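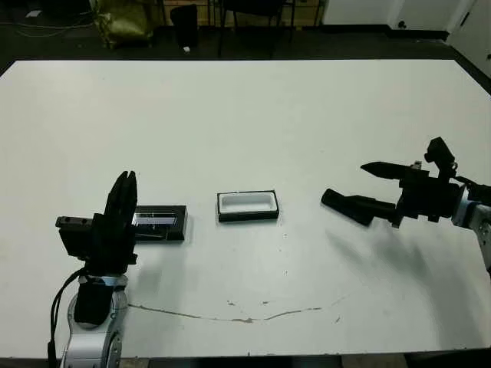
Rapport de projet, licence 3 musicologie
Le groupe Urquijo et ses quatre vies : discographie commentée

1. Le sujet, et comment il nous est tombé dessus

Au départ, nous voulions travailler sur la scène rock de Clendolside dans son ensemble. Notre tuteur, Godfrey Mrema, a lu le plan, a demandé combien d'années nous comptions vivre, et nous sommes repartis avec un seul groupe. Urquijo présentait deux avantages : une discographie courte et un guitariste, Reijo Lehtinen, qui répond aux courriels. Il répond à côté, mais il répond.

2. Corpus

Nous avons retenu 15 enregistrements, studio et concert confondus, auxquels s'ajoutent les 2 maquettes sur cassette que Lehtinen nous a prêtées contre signature. La première souffle énormément. La seconde contient surtout une répétition où l'on débat de la location d'une camionnette, avec, au fond, ce qui deviendra le riff de « Bestby ». Nous l'avons transcrit en annexe, sans la camionnette.

Les albums sont tous parus chez Estlow, label dont les archives tiennent dans un classeur et dont les pochettes oublient volontiers les crédits. Sur le deuxième disque, le bassiste est remercié mais n'est pas mentionné comme musicien. Il joue pourtant sur tous les morceaux.

3. Méthode

Écoute à deux, séparément, puis comparaison des relevés. Les désaccords ont porté presque toujours sur les guitares doublées : Lehtinen enregistre souvent deux prises quasi identiques, légèrement désaccordées l'une par rapport à l'autre. Interrogé sur cette signature sonore, à laquelle nous avions déjà consacré quatre pages, il a écrit : « Mon accordeur était cassé. » Les quatre pages sont devenues une demi-page.

Pour la diffusion, nous disposions d'un seul chiffre, noté au crayon dans le classeur d'Estlow : 908 exemplaires vendus du premier album. Rien n'indique sur quelle période. Nous le citons tel quel et n'en tirons aucune courbe.

4. Résultats

La périodisation habituelle, celle des fanzines, découpe la carrière selon les chanteurs. Elle fonctionne mal. Le changement de chanteur entre le deuxième et le troisième album ne modifie ni les tempos ni les structures. L'arrivée du clavier, en revanche, déplace tout : couplets plus longs, guitare reléguée aux contrechants, fins en fondu. Nous proposons donc quatre périodes fondées sur l'instrumentation. Godfrey Mrema juge la troisième « un peu mince ». Elle compte un seul morceau, mais il est long.

5. Limites

Nous n'avons pas pu joindre le premier batteur. Les concerts de la dernière période ne sont connus que par un enregistrement pris près du bar, précieux pour l'histoire des consommations. La soutenance est prévue en juin ; la cassette sera rendue avant, Lehtinen nous l'a rappelé trois fois.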